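Search the boards Go

Cornbread: sugar or no sugar (again)

belmonte_biscuit wrote:
Church supper in Flirkville is in September and I have been assigned cornbread, up to 100 squares of it. My recipe has two spoonfuls of sugar per pan. My sister-in-law says that makes it cake.

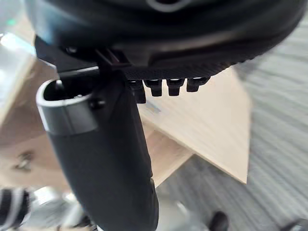
She has been saying this for 20 years and eats three pieces every time. So do I leave the sugar out for the crowd, or keep it and let her suffer?

skilletdad77 wrote:
Leave it out. If you want sweet, there's honey on the table. Bacon grease in the pan, get the pan hot first, done.

Adoración Marín wrote:
Keep it. Two spoonfuls in a whole pan is a rumor of sugar. I'd worry more about it drying out. Swap half the milk for buttermilk and cover the pans with a towel once they cool a bit.

skilletdad77 wrote:
A rumor is how it starts. Next thing you're frosting it.

wotisix wrote:
My grandmother's church cookbook claims its cornbread goes back to 1785 and it calls for molasses. It also calls for lard "the size of a hen's egg," so bring your own hen.

belmonte_biscuit wrote:
Molasses! I'm not telling my sister-in-law that. Adoración, does the buttermilk mean I need baking soda too?

Adoración Marín wrote:
Yes, half a teaspoon a pan, and keep your baking powder in.

skilletdad77 wrote:
Make one pan without. Label it "cornbread." Label the rest however you like.

Contact the moderators | © Desside Kitchen Boards | Back to top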